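About Us 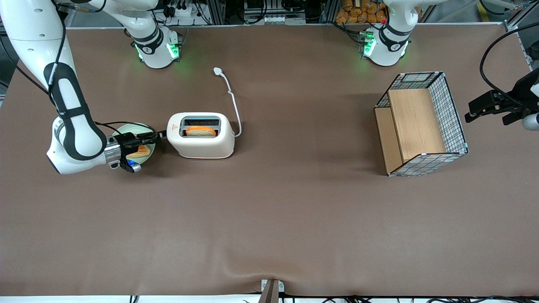 Plate, toast and an unplugged toaster on one of our two-arm tables at Pamby.

Pamby started out of a shared worry. A few of us had spent years around robot arms in kitchens and small workshops, and we kept seeing the same thing - good machines, good people, and house rules that lived in somebody's head. So we began writing them down, first for ourselves, then for our neighbors at Asante, and before long for just about anyone who asked nicely.

These days we look after the Sekcombe Rules, a plain-language set of 76 working practices for arms that share a table with ordinary household things. They cover how a table gets laid out, where cords may run, who may reach in and when, and what gets written in the log afterward. Some are very small. Rule 17 says an appliance stays unplugged while a new motion is being tried, and we've had more friendly arguments over that one than all the others put together!

We try every rule on our own tables before we ask you to live with it, and we'd much sooner drop one than defend it out of pride. More than 200 shops and classrooms now work from the Rules, and each October we open the draft of the next edition for comments (last time we got 300, and yes, we read them all, with a good deal of coffee).

If you're new, the Nallent starter checklist is a kind place to begin.

Last updated: October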